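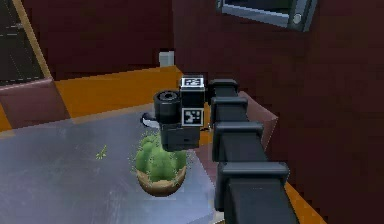 Do you need to know anything about robots to get something out of the Koltitz open day?

Curiosity is plenty. The people running the stations start from wherever you are, and the simulator seats are open to anyone who can hold a controller.

Okay, with that out of the way for the person who asked (your message is quoted at the bottom, I'll get to the other parts as I go) – I went! I took the early train out on Friday, got to the Koltitz building at 11 when the doors opened, and had to be gently steered toward the exit when they wanted to lock up. This is long. Skip what you don't care about.

First, the simulator, which is called Hailu and which I'd heard mentioned on this list without ever really getting what it was for. They had it running at a row of desks down the left side of the main hall. You sit down, pick a task from a menu, and there's the Canico arm over a grey table in a room with dark reddish walls. I chose the cactus. Of course I chose the cactus. It's a round green thing in a little pot, with spines and everything, and you start with the gripper hanging right over it. The job is to pick it up by the pot and move it over to the side without touching the plant.

I was terrible at this. My first try, I came straight down and put the gripper into the top of the plant. The student helping at my desk said most visitors do exactly that, because straight down is the obvious thing when the gripper is already up there. What you want is to back off, tilt, and come in low from the side so the fingers close on the pot. Easy to say! The arm has a lot of bulk behind the gripper, and when you tilt the one you have to think about where all the rest of it is going. My second try I got the angle and then ran the arm into the table. Third try I had the pot between the fingers and squeezed from too far up, and it popped out and rolled. Fourth try, got it, moved it, set it down, and may have made a noise that people at the next desk heard.

There's also a tiny yellow-green sprig lying on the table off to the left of the pot, and I asked if that was decoration. It's a second task. Once you have the cactus you can go after the sprig, and it's far harder than it sounds, since it lies flat and there's hardly anything to get hold of. I did not manage it. A kid who looked to be in middle school did, on what I'm fairly sure was her second go, and then went right back to the menu as if nothing had happened.

Someone here asked a while back what the black and white square patterns on the gripper are for. I put that to the person at the desk. In the real setup a camera looks for those patterns, and since the software knows exactly what they look like and how big they are, it can work out where the gripper is and which way it's turned. The simulated gripper has them too, one on top and one on the front, so that the same tracking code can be run on rendered pictures before it gets anywhere near hardware. I liked that a lot. You can break things all afternoon and the only cost is clicking reset.

Second, the numbers, for those of you who like them. There was a sheet taped up by the coffee saying that 642 cactus attempts had been logged in Hailu before the open day, from staff and students practicing by hand. They wanted to add 200 more from visitors, and they were keeping a tally on a whiteboard. When I left they had not reached it but it was closer than I would have guessed at noon. Attempts from visitors count whether you succeed or not, and the team seemed just as happy with the failures. The person running the board told me that the bad tries show them where the controls are confusing, and that a good share of visitors push the stick the wrong way for the tilt. I certainly did. They are thinking of flipping it.

Third, the real arm. They ran the Canico hardware at set times, behind a waist-high rail, and I caught the 1:30 and the 3:00. Please go to one of these if you get the chance! After an hour in the simulator I thought I knew how it would move, and mostly I did, but I had no sense of the sound. It's a low hum that changes pitch when the arm is reaching out, and then there's a small click from the gripper. The demonstrator had a box of household objects and let people in the front call out what to try. A sponge went well. A ring of keys did not go well, three times in a row, and then went beautifully, and everybody clapped. A paper cup got crushed, which led into a really nice talk about how hard it is to know how much to squeeze.

They did not use a live cactus for the real one. I asked! They'd like to, but so far it's been a foam ball in a flowerpot. The thinking is that a spiky plant is a fine test because you have one good place to grab and one place you must stay away from, and you can tell afterward by looking at the plant whether you got it right. The foam ball tells you less. I offered one of my own cactuses, which are numerous, and was given an email address, so we'll see.

What I came away chewing on is how far the practice in Hailu carries over. I asked three different people and got three different answers, all given cheerfully. One said the reaching carries over almost completely and the gripping hardly at all. Another said the gripping is fine as long as the object is stiff, and that it's soft and shiny stuff that gives them grief. The third said the thing that fails most is the lighting, because the rendered room is always lit the same way and the real hall has big windows and a sun that moves. At the 3:00 run they had to pull a blind down partway through for that reason, so I'm inclined to believe number three.

A few things that could be better, and I told them so on the comment card. The signs from the parking lot are bad and several people came in through the loading door. The simulator desks had no way to sign up for a turn, so you just hovered behind somebody's chair and hoped. And the short talk at 2:00 on how the arm plans its path was in a room with the fan going full blast, and from the back I got maybe half of it. The half I got was great. If anyone was up front and took notes, please post them.

Practical stuff, answering the quoted questions in order:

Getting there. Train to Flernberg, then the number 4 bus, and ask the driver for Koltitz because the stop isn't marked well. If you drive, park behind the building, not in front.

Kids. They're welcome everywhere except inside the rail, and the simulator chairs go up high enough for little ones. I saw plenty of families.

Bringing your own objects. They said sure, for the hardware runs, as long as it's not glass, not a liquid and not something you'd miss. I wish I'd known. I would have brought my garlic press.

Taking pictures. Fine in the main hall. They ask you not to in the workshop at the back, which was open for short walks through. It smelled of cutting oil and had the best collection of labeled drawers I've ever seen.

Food. Coffee and a tray of buns that were gone before noon. There's a decent soup place across from the bus stop.

They're doing it again in October, and the plan is to have the sprig task on the real arm by then. I'm going for sure and I have room in the car for the trip back if someone wants to come out by train and stay later than the last bus. I also want to practice before then. Does anyone know if Hailu will run on an older laptop? The person I asked thought it would if you turn the shadows off, but hadn't tried it. If you have it going at home, write to me or to the list – I'd love to know what settings you used, and whether you've gotten that sprig off the table.

(Also, to whoever left a green scarf on the hook next to the simulator desks, it's at the front office.)

Earlier on this list, a member wrote:

> Hi everyone,
>
> I see that Koltitz is having an open day with the Canico
> arm and I'm trying to decide if we should go to this one
> or wait for the next. I fix sewing machines for a living
> and know nothing about robots, so tell me if it will all
> be over my head.
>
> If anybody is going, could you report back on a few things?
> How do you get there without a car? Is it okay for kids
> (mine are 7 and 9 and they touch everything)? I read that
> you can bring your own objects for the arm to pick up, is
> that true? Can you take pictures? And is there anything to
> eat, or should we pack sandwiches?
>
> I'd also like to hear what the simulator is like. My older
> one has been talking about nothing else since somebody at
> school said you get to drive a robot arm and pick up a
> cactus.
>
> Thanks so much!

Pack the sandwiches. And tell your older one to come in low, from the side.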